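Mella finishes first round of gripper trials

18 January 2026

Mella has finished the first round of a side-by-side trial of fingers for its two-armed workstation and will keep the tapered pair for the next stage, the company said.

The trial compared two finger shapes, a flat padded one from Gotgate and a narrow tapered one made in-house, on 57 household handling tasks. Each task was run with both shapes under the same controller, for a total of 4000 attempts. The arms and wrist cameras were left alone between runs.

Inès Barbier, who led the tests, said the padded fingers did better on boxes, cups and folded cloth. The tapered fingers were ahead on anything thin, including pens, cable ends and flower stems.

"With the wide pads you end up pushing the stem along the table before you get hold of it," Barbier said. "The narrow ones get under it. They do mark soft material if the closing force is set too high, and we still have to fix that."

Changing a set of fingers took 14 minutes at the start of the trial. A new mounting plate has shortened the job, but the arms still need to be recalibrated after every change.

The flower tasks use dried bundles and two white vases, one with a wide mouth and one with a narrow neck. Both arms work from opposite sides of the table.

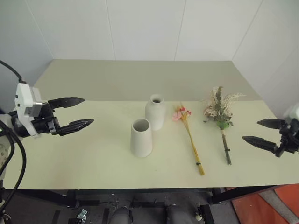
Raphaël Leclerc, who writes the control software, said the narrow neck remains the harder target. A small error in the wrist angle is enough to make the stem catch on the rim. His group plans to try a slower approach speed and a second controller, called Chien, before changing the fingers again.

The second round will run until May. Mella said it will publish the task list and the settings used for each finger shape.

Recent items
Nindinine opens parts warehouse
Gotgate updates its finger pad range
Wrist cameras: 144 hours of low-light tests
Chien controller gets new force limits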